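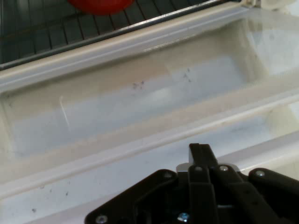
냉장고 통 닦기에 도전하는 집게 팔 타래

2023년 8월 13일 · 글: Ngaio Baxter

1/
공유 작업실 냉장고를 사람이 닦기 싫어서 로봇 팔을 만들기 시작한 지 다섯 달째. 그동안 냉장고는 한 번도 안 닦았다. 손으로 하면 십 분이다. 압니다. 계산하지 마세요.

2/
오늘 상대는 흰 플라스틱 통. 내용물은 다 뺐고 바닥에 정체불명의 부스러기만 점점이 남아 있다. 집게는 닫은 채로 앞턱 바로 위에 세웠다. 손목 카메라로 보면 부스러기가 꽤 위엄 있어 보인다.

3/
팔 이름은 Zornach. 내가 지은 거 아니고 작업실 투표 결과다. 나는 '행주'를 밀었는데 한 표 나왔다. 내 표였다.

4/
집게 손가락은 검은색 납작한 판 두 장. 원래 회색으로 뽑으려다 필라멘트가 검은색만 남아서 그대로 갔다. 덕분에 흰 통 앞에서는 윤곽이 아주 잘 잡힌다. 설계 의도였다고 문서에 적어 둘 생각이다.

5/
나사는 죄다 은색. 검은 나사로 맞추면 예쁘다고 Narayanan이 세 번 말했다. 검은 판에 검은 나사를 박으면 조이다가 어디 있는지 못 찾는다고 나도 세 번 말했다. 합의는 없었고 드라이버를 든 사람이 이겼다.

6/
문제는 앞턱이다. 통 앞쪽에 둥글게 솟은 테두리가 있어서 집게가 그냥 쭉 들어가면 박는다. 위로 넘었다가 내려와야 한다. 사람은 생각도 안 하고 하는 동작인데 나는 이걸로 주말을 두 번 썼다.

7/
첫 번째 주말: 넘는 높이를 너무 낮게 잡음. 턱에 박음. 통이 밀려남.
두 번째 주말: 높이를 넉넉하게 잡음. 이번엔 안 박는데 내려올 생각을 안 함. 관절 제한값에 걸려서 허공에 공손하게 멈춰 있었다.

8/
안쪽 벽에 옅은 흰 줄이 하나 있다. Bronwyn은 Zornach가 긁은 거라고 하고 나는 원래 있었다고 한다. 3월 사진을 찾아보면 끝날 일인데 둘 다 안 찾고 있다.

9/
조명도 골치. 플라스틱이 살짝 비쳐서 통 오른쪽 끝이 하얗게 빛난다. 거기 있는 얼룩은 인식이 됐다 안 됐다 한다. 노출을 낮추면 이번엔 왼쪽 그늘이 죽는다. 왼쪽을 포기할지 오른쪽을 포기할지 고르는 중.

10/
통 뒤 철망 선반 위에 빨갛고 둥근 게 하나 있다. 색이 하도 진해서 물체 검출이 매번 그쪽부터 잡는다. 부스러기를 찾으라고 했더니 제일 크고 빨간 걸 찾아왔다. 방향만 보면 나보다 야망이 있다.

11/
그래서 관심 영역을 통 안쪽으로 잘랐다. 코드 두 줄. 이 두 줄을 쓰기 전에 색상 필터를 새로 짠다고 저녁 하나를 날린 사실은 빼고 말하겠다. 방금 말했네.

12/
부스러기 검출은 지금까지 연습 사진 300장으로 돌렸다. 플라스틱에 비친 반사광을 얼룩이라고 우기는 버릇이 있다. 닦아도 안 없어지니까 계속 닦으려고 할 거다. 근성은 인정.

13/
"집게로 어떻게 닦아요?" 좋은 질문. 젖은 스펀지 조각을 물릴 예정이다. 스펀지를 물리면 손가락 사이가 벌어지니까 닫힘 값을 다시 잡아야 하고, 그러면 앞턱 넘는 높이도 다시 잡아야 한다. 6번으로 돌아가세요.

14/
여태 들어간 부품값은 약 21만 원. 행주는 작업실 서랍에 있다. 무료다. Keith가 어제 그 행주를 내 자리에 말없이 올려놓고 갔다. 메시지는 접수했습니다.

15/
다음에 할 일
- 앞턱 넘는 경로에 중간 지점 하나 더 넣기
- 왼쪽 판 나사에 풀림 방지제 바르기 (진동하면 슬슬 돈다)
- 손목 쪽 케이블 정리, 지난번에 선반 레일에 한 번 걸림
- 앞면 얼룩도 닦을지 결정. 바깥이라 각도가 전혀 다르다

16/
경로 파일은 정리되면 올리겠다. 지금 파일명이 '진짜최종_넘기_제발3'이라 남한테 보여줄 상태가 아니다. 혹시 둥근 턱 있는 통에 팔 넣어 보신 분, 접근 각도 몇 도로 잡았는지 답글 좀 주세요. 냉장고 문은 닫아 놓고 기다리겠습니다.

최근 타래
· Zornach 손목 카메라 고정대, 네 번째 버전
· 서보가 우는 소리를 내면 일단 전원부터 의심
· 작업실 투표에서 이름 짓기를 빼야 하는 이유
· 필라멘트 건조함을 샀는데 라면을 넣어 둔 사람이 있다
· 관절 제한값을 믿었던 날의 기록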